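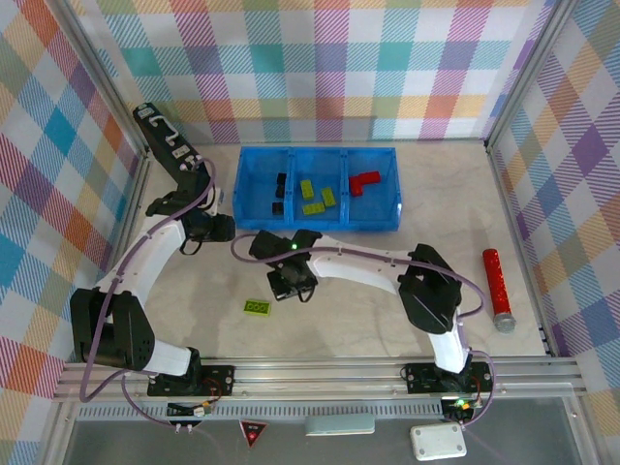
Figure 4. Two-arm sorting cell with three-compartment tray, both arms mounted on the front rail.

4. Setting up the cell

Read this section through before you touch a bolt. It is short, and the alternative is reading it afterward with one arm in your lap.

The walls should already be up. If they are not, go back to Section 3. Yes, the plaid is meant to be that loud. You stop noticing it in a week.

4.1 Mounting the arms

1. Switch off both supplies and unplug them. A dark indicator tells you very little about the supply.
2. Wipe the grooves of the aluminum rail. Grit in a groove will tilt a plate just enough to ruin your afternoon.
3. Set each black mounting plate on the rail and start all its bolts by hand.
4. Square the plate to the rail, then tighten the bolts a little at a time, working corner to corner.
5. Push gently on the shoulder of each arm. If the plate moves, repeat step 4. If the whole rail moves, you have a different problem, covered in Section 3.

CAUTION: An unpowered arm does not hold itself up. Support the upper link with one hand before you release anything. The arm will not thank you, but the floor will stay in one piece.

4.2 Routing the purple cables

1. Lay the cable along the outside of the arm, from the base up over the joint housings and along the links.
2. Leave a loose arc at each joint. The cable should look slightly too long. People who make it look neat order replacements.
3. Move the arm by hand through its full reach, including the back corners. Watch for any spot where the cable pulls tight or gets pinched.
4. Connect the base end to the small board beside the arm. Do not force the white connectors. They fit one way, and a determined person can make them fit two.

NOTE: Keep loose leads clear of the vent slots under the rail.

4.3 Placing the tray and parts

1. Put the blue tray near the back center of the floor, long side facing the rail.
2. Load the compartments from left to right: black blocks, yellow-green bricks, red L-shaped piece.
3. Leave one lime-green brick on the open floor between the arms for the reach test.
4. Lay the red glitter cylinder near the right wall. It is the awkward part on purpose. If your grippers can cope with it, they can cope with most of what the Sterberg parts kit contains.

4.4 First power-up

1. Take your hands, sleeves and coffee out of the cell.
2. Power the right arm first, then the left. Wait for each to finish homing.
3. Run program 23 at low speed. The right gripper should come down near the loose brick while the left one stays raised toward the back-left corner.
4. If the two arms head for the same place, press stop. Check that the left and right addresses have not been swapped. They have been swapped.
5. If you get error 473, reseat the connector at the base of the arm that stopped, then home both arms again.

CAUTION: Never reach over one arm to adjust the other while either is powered. Both of them are stronger than they look and neither is paying attention to you.

4.5 Routine care

Check the plate bolts after the first day of running and once a month from then on. Wipe the gripper fingers with a dry cloth. Replace a cable at the first sign of cracking. Tape is not a repair, whatever the Kneath site may have told you.

Section revised 17/07/2020, L. Bellis. Send corrections to Lleucu Bellis at the Flovthorpe workshop, with the page number, please.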